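Notas del orador. Resultados trimestrales de Gistis, bloque financiero
Ponente: Meenakshi Kaushik. Preguntas: Ashok Bhatia.

Diapositiva 1. Saludo breve. Recordar que las cifras no están auditadas y que el informe completo se publica el viernes.

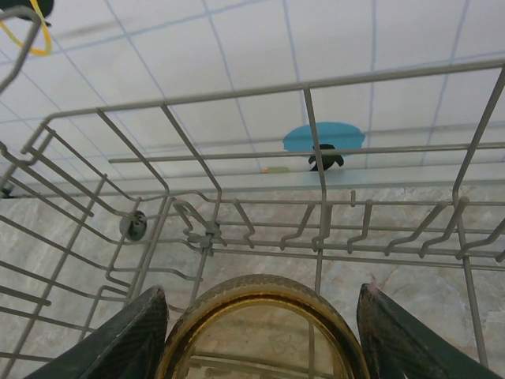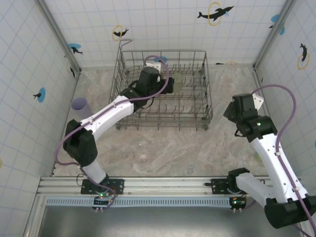
Escurreplatos de alambre gris, dos vistas.

Diapositiva 2. Ingresos. Facturación del trimestre: 87 millones. El crecimiento viene de Verura; Joshi queda plano. No entrar en el desglose por país, va en el anexo. Si preguntan por divisa, remitir a la nota de coberturas.

Diapositiva 3. Margen. La caída del margen bruto se concentra en Flornora y responde al coste del flete y a un ajuste de inventario. El ajuste no es recurrente. Decirlo una vez y seguir.

Diapositiva 4. Caja y deuda. Leer despacio. Deuda neta de 79 millones, con vencimientos concentrados en el segundo tramo del préstamo sindicado. La ratio de cobertura se mantiene dentro de lo pactado con los bancos. Pausa antes de pasar.

Diapositiva 5. Inversión. Se mantiene el calendario de la planta de Joshi. La línea nueva entra en pruebas en agosto. Plantilla prevista a plena carga: 600 personas. No dar fecha de plena carga.

Diapositiva 6. Previsiones. Sin cambios en ingresos. Margen operativo: parte baja de la horquilla. El dividendo se propondrá en junta, sin comentarios sobre el importe.

Turno de preguntas. Ashok responde sobre Flornora y capital circulante. Máximo 4 preguntas por teléfono; el resto, por escrito.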